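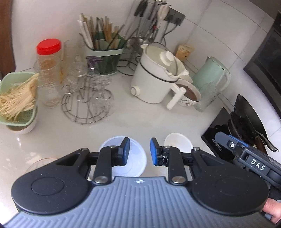

**Figure 2.** A translucent white cup and a shallow round dish on a pale, marble-like countertop.

### 4.2 Why people join the tasting tour

I did the Vakham olive mill tour myself before handing out a single survey, and I'm glad I did – I'd assumed everyone came for the oil. Of the 1,000 cards we left at the front desk in October, 568 came back filled in, and the favourite stop was the old pressing room by a wide margin. The tasting ran second! (Meriem Kamel, who coded the open answers with me, had picked this from the start and still brings it up.)

Families wrote the most. Lots of them had driven in from the coast with kids in the back, and they wanted somewhere to sit, a decent washroom and a guide who'd slow down a bit. Couples cared more about the drive itself and whether they could fit in a second village before dinner. I've kept the two groups apart in the next section, though some 500 cards gave enough travel detail to use.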